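Keeping the Arm Honest
At Clerlow, a chess-playing arm gets set up twice: once on screen, once on the bench

August 2021 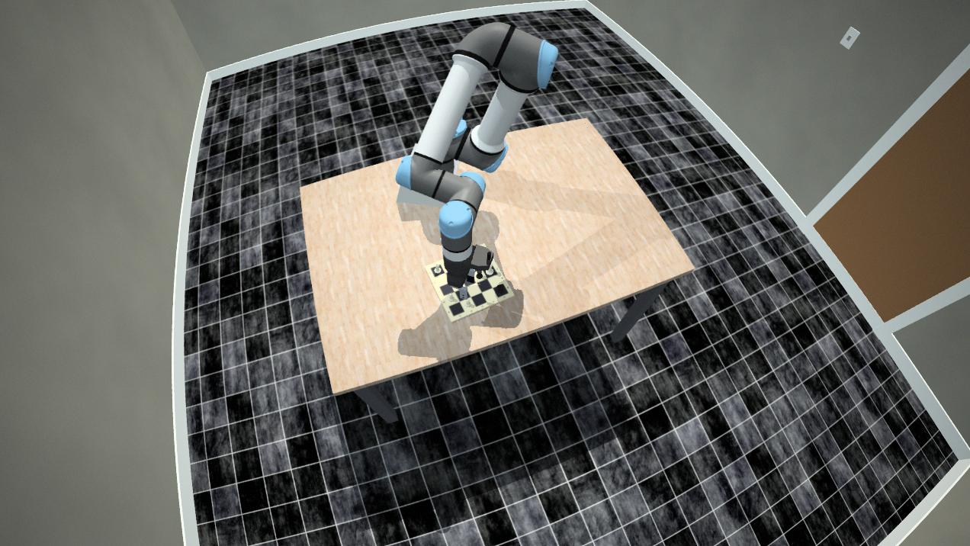

The simulated cell, with the gripper over a piece on the board.

Heikki Tikkanen starts most mornings by checking a table that does not exist. He opens the simulator, loads the arm, and runs it down to a chessboard with a few pieces on it. If the gripper arrives over the right square, he saves the file and walks down the hall to the real arm. If it doesn't, he stays at his desk.

Tikkanen looks after the test cell at Clerlow, a small automation shop in Altenen that sets up jointed arms for packaging and lab customers. The chess job is its standard check. Each new arm has to pass it before it goes out, and each arm that comes back for repair has to pass it again.

"A board is a cheap gauge," Tikkanen said. "The squares are all one size and the pieces stand up by themselves. When you miss, you see it."

The routine was written by Kourkoulas, an engineering firm that shared the building until last November. Clerlow kept the program and has changed most of it. The simulated room is original. It has a tiled floor, a brown door, and a light switch on the back wall, and none of it matters to the test. Tikkanen has thought about deleting the room to make the file load faster and has never gotten to it.

Setup begins with the base. The arm is bolted to its table and the table is leveled at each leg. Then every joint is driven to its zero mark and the reading is entered by hand. On the older arms the marks are scribed lines that have to be lined up by eye, and two people will sometimes read the same line differently. Tikkanen has one person do all the joints on a given arm.

Next comes the board. In the simulator it sits at a slight angle to the table, and the crew copies that on the bench. A square board lined up with the table can hide an error, Tikkanen said, and a turned one makes the program work out both directions at the same time. The arm touches a probe to three corners and figures out the rest.

Only then does it pick up a piece. The full run is 40 moves, and takes 35 minutes at the slow speed used for checking. The gripper comes down from straight above each time, closes, lifts, and sets the piece on another square. The limit for a finished arm is 5 dropped or tipped pieces. Most of the ones that leave the shop drop none.

The repair work is less orderly. An arm came back this spring from Viltton, a seed-testing lab, with a note that said "drifting." It passed its first run on the bench. It passed the second one as well. Tikkanen left it going over lunch and came back to find the gripper setting pawns down on the lines between squares.

He compared the joint readings with the ones from the simulator, move by move, and the error only showed up when the elbow was high and the forearm was reaching down and out. At move 67, well into the second pass, it was off by the width of a pawn's base. With the arm folded up close to its base there was hardly any error at all.

That pointed to the elbow. Tikkanen took off the joint cap, which is held on by small screws that like to roll under the bench, and found a clamp on the drive shaft that had been tightened unevenly. Cold, it held. After an hour or so of work it let the shaft slip a little at each hard stop. He cleaned the shaft, put in a new clamp, tightened it in stages, and set the zero again on every joint above it.

The wrist was checked while the arm was apart. So was the cable run, where the jacket had worn shiny at one bend. It was replaced, though it had nothing to do with the complaint.

Clerlow now runs repaired arms warm before it trusts the result, and the chess program has a setting that repeats the longest reaches. The Viltton arm went through it on a Thursday, all day, and was crated the next morning.

Tikkanen would like to add a scale under the board so the cell can tell how hard the gripper sets things down. He has the scale. It needs a bracket, and the bracket is waiting on the shop's mill, which has a bad spindle bearing.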